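Blocking a Shawl With Wires

10/4/21

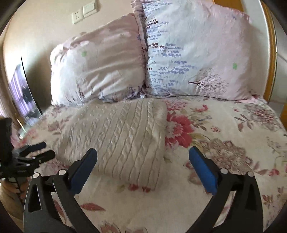

Cream cable-knit blanket, folded.

The lace shawl is finished. The pattern is Molldale by Anitha Marar, worked from the center of the top edge outward, ending at 438 stitches before the bind off. I used a fingering weight wool called Zateo in a gray green, from a cone left over from a cardigan I gave up on in March.

Off the needles it looked like a dishrag. Lace in wool always does. The yarn overs close up, the decreases pull the fabric into ridges, and the points along the border curl under. Blocking fixes all of this.

For earlier shawls I used pins only. With pins, the straight edge comes out scalloped unless they sit very close together, and I don't have the patience or the pins. This time I bought a set of blocking wires from Rotida. They are thin stainless rods with rounded ends, and they bend enough to follow a shallow curve.

The method:

Soak the shawl in cool water with a little wool wash for half an hour. Do not rub it. Lift it out with both hands under it so that the weight of the water does not stretch one end. Roll it in a towel and press. It should be damp, not dripping.

Thread the wires before pinning anything. For the top edge, go through every second garter bump. Two wires are needed for this size, overlapped by a hand's width in the middle. For the border, pass a flexible wire through the tip of each point. This is slow. I missed a point near the left end and had to pull the wire back out past eleven others.

Lay it on the mats, pin the top wire first, then pull the center point straight down and pin that. Work outward from the center, left and right in turn. Pull until the yarn overs are round and the center stitch runs straight. Measure both halves against each other and move pins as needed. Leave it until it is completely dry, then leave it some more. Mine stayed down overnight and most of the next day.

A note on the bind off: it has to be loose or the points will not open. The pattern calls for k2tog through the back loop, slip the stitch back, repeat. I went up 2 needle sizes for this row and would do so again.

I also swatched the border in Sung, a cotton blend. It relaxed as soon as the pins came out, and the points were gone by evening. Use wool.

Next is a plain sock. The wires are back in their tube.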